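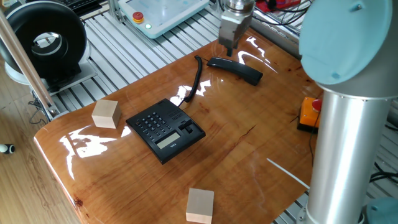 Phone task - speaker notes, Datport student evening

Slot is 6 min incl. questions. Don't read these out!! Slow down.

OPENING

Say hi, say which club (Mumon, robotics, second year running). Thank the Alberg people for the room. Skip the history.

One line version: we are teaching an arm to put a desk phone handset back where it belongs. Everybody in this room can do it while looking the other way. The arm can't, yet.

WHY A PHONE

- we did blocks all fall. Blocks are easy, flat sides, they stay put
- handset is curved, shiny, and it's tied to something
- the cord is the real project. Pulls back, twists, different every time
- judges at the Nwachukwu Cup like household stuff. Say this with a smile, it's true though

HOW WE RUN IT

One person on the pendant, one person by the e-stop, always. New members start at the e-stop, no exceptions. Handset goes down at a new angle before each try. Write the angle in the log BEFORE you run, not after (look at the first years here).

Try = reach, close, lift, carry, set in the cradle. We score every stage seperately. Used to be just pass/fail and we learned nothing from it for weeks.

NUMBERS

124 logged tries since May. Longest day we got up to 2100 lines in the log file, most of it junk from one bad timestamp. Don't get into the timestamp.

Have the stage chart ready on the laptop. Reach is good. Close is good. Lift is ok. Carry is where it goes wrong, and it's the cord nearly every time.

WHAT GOES WRONG

Three kinds, go quick:

1. fingers land on the fat end of the handset, not the middle. It rolls
2. cord goes tight halfway and the handset swings
3. cord drags the base along, so the cradle isn't where the arm thinks it is anymore

Number 3 is the fun one, tell the story about the base going off the table. Keep it short.
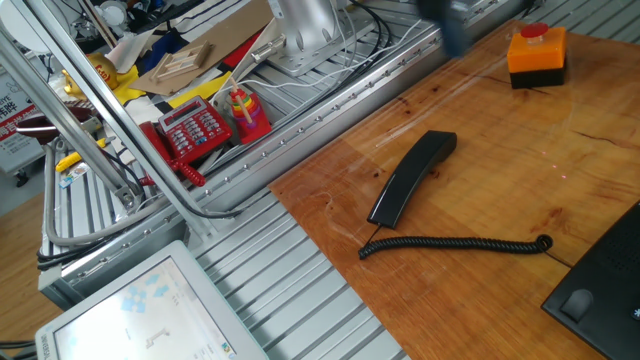 For 2 we tried just going slower. Helped a bit, then every try took forever and people got bored and sloppy with the log. Now we lift higher first, then move across - cord hangs instead of dragging. Better. Still not great when it starts out twisted.

For 3, tape under the base. Yes it's cheating. Say it before somebody asks.

NEXT

- take the tape off again
- start with the cord twisted on purpose
- second phone, differnt shape, same code
- ask for a bigger slot in the lab, evenings are too short

QUESTIONS I'LL GET

Why not a cordless phone - see above, the cord is the point.
Can it dial - no. Keys are small, maybe next year.
Can I join - yes, sign-up sheet by the door, no experience needed, pen is on a string.

If time is short drop WHY A PHONE and go straight to the chart. Water on the left side of the desk. Unplug laptop before walking off this time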